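Home | Forums | Workshop Floor | Visits and Shows | Log in

Jurkeris open day at Nollville - who else went?
Started in May by gantry_left
4 min read

gantry_left wrote:
Went through the Jurkeris open day at Nollville this arvo and thought I'd put some notes up before I forget them. Free entry, parking out the back, sausage sizzle run by the apprentices. They had the palletising cell going in the main shed and the humanoid in one of the side rooms, 11 people let in at a time.

The palletiser was good but if you've seen one you've seen it. Most of the queue was for the humanoid. The task on the day was bottle handling at a desk. I stood near the door and got one picture before they moved us along.
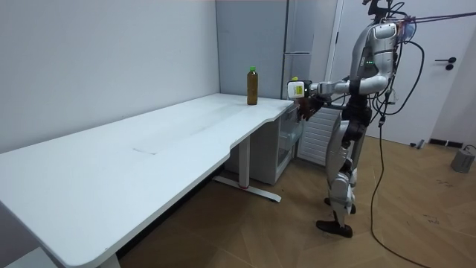 Humanoid at the desk, Nollville side room. Green-capped bottle at the far end.

The presenter said the program is called Irnia and has been going 365 days, with 1,162 logged attempts at the bottle task. I asked what the success rate was and got told they'd publish it later in the year. Make of that what you will.

My other question was about the tether. You can see the line going off to the right from the upper body. They said it stays on for all public sessions. Fair enough, I wouldn't want that coming down near my feet either.

coldsolder wrote:
Was in the group after the lunch break. Good write-up. I'd have liked a number too. 1,162 attempts tells you how patient the staff are and nothing about the robot.

Also there's a power cable coming out of its back and running along the floor. So tethered and plugged in. I don't see how that gets to a warehouse any time soon.

millrat50 wrote:
Disagree with that. Every machine on our floor is plugged in and bolted down and they earn their keep. If it can work at a bench on a cable then a cable is fine. The batteries can come later.

What I want to know is why it needs legs if it's going to stand at a desk all day. An arm on a post would do the same job for a lot less money.

coldsolder wrote:
We agree on the legs then.

gantry_left wrote:
Somebody in my group asked about the legs. The answer was that the desk is only the first station and they want it walking between stations eventually. No walking on the day, or not in my session.

tinny_pete wrote:
Did they say anything about the grippers? Looks like a white block on the end of one arm and a dark grey hand on the other.

gantry_left wrote:
Bit. The fella said they're comparing end effectors and didn't want to go into suppliers. I got the feeling he'd been asked that a lot.

ferrule wrote:
I went to the Cuypers demo last year and that was a different sort of day. Fifty of us behind a barrier with a big screen, and everything rehearsed to music. I'd take a desk in a plain room over that. At least you're close enough to see what's going on.

millrat50 wrote:
Cuypers showed cycle times though. They had them up on the screen the whole way through. You can complain about the music but I came home with figures I could take to my boss.

ferrule wrote:
Cycle times for a box the size of a microwave, always in the same spot. A plastic bottle with liquid in it is harder to handle. Squeeze too much and it buckles, too little and it slips.

coldsolder wrote:
Depends how full it is and whether the lid's on. A capped bottle isn't that hard - we had a vacuum cup doing it years ago.

tinny_pete wrote:
Does anyone know if they're running another one? I'm three hours away and would want to book the day off.

gantry_left wrote:
There was a sign-up sheet at the front desk for the next one, no date on it. Ring the Nollville office and ask to be put on the list. If you go, do the side room first. By 2 pm the line was out past the compressor shed and they were turning people back.

tinny_pete wrote:
Cheers, will ring them in the morning.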